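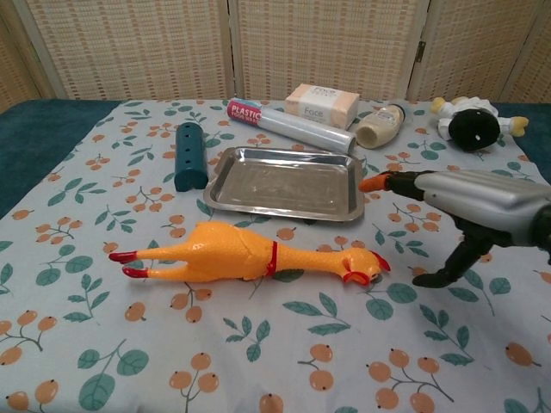 Kapitel 4
Ordnen, was nicht zusammengehört

Jeder Haushalt besitzt eine Fläche, auf der die Dinge warten. Meist ist es ein Tisch. Man legt dort etwas ab, nur bis nach dem Essen, und im Februar liegt es immer noch da, inzwischen in Gesellschaft. Ein Gummihuhn neben einem Edelstahltablett, dahinter eine Rolle Frischhaltefolie: Wer so etwas noch nie in der eigenen Wohnung gesehen hat, darf dieses Kapitel überspringen.

Die klassische Haushaltslehre sortiert nach dem Ort. Was in die Küche gehört, kommt in die Küche. Für Folie und Tablett ist das eine brauchbare Regel, für das Huhn eine Zumutung. Yara Twal ließ für ihre Untersuchung in Garkness 27 Haushalte Buch führen über alles, was länger als einen Tag auf dem Tisch blieb. Es kamen 804 Gegenstände zusammen, und bei fast 13 Prozent konnte sich die Familie nicht einigen, wohin damit. Eine Schublade für Verschiedenes besaßen alle. Sie war voll.

In Abschnitt 4.1 ordnen wir nach Gebrauch, in 4.2 nach Material, was bei Metall und Kunststoff erstaunlich lange gut geht. Abschnitt 4.3 behandelt den Rest.

Zur Vorbereitung: Räumen Sie Ihren Tisch bitte noch nicht auf. Sie brauchen ihn für Aufgabe 1.

Grundbegriffe: Ablage, Zwischenablage, Dauerablage, Streitfall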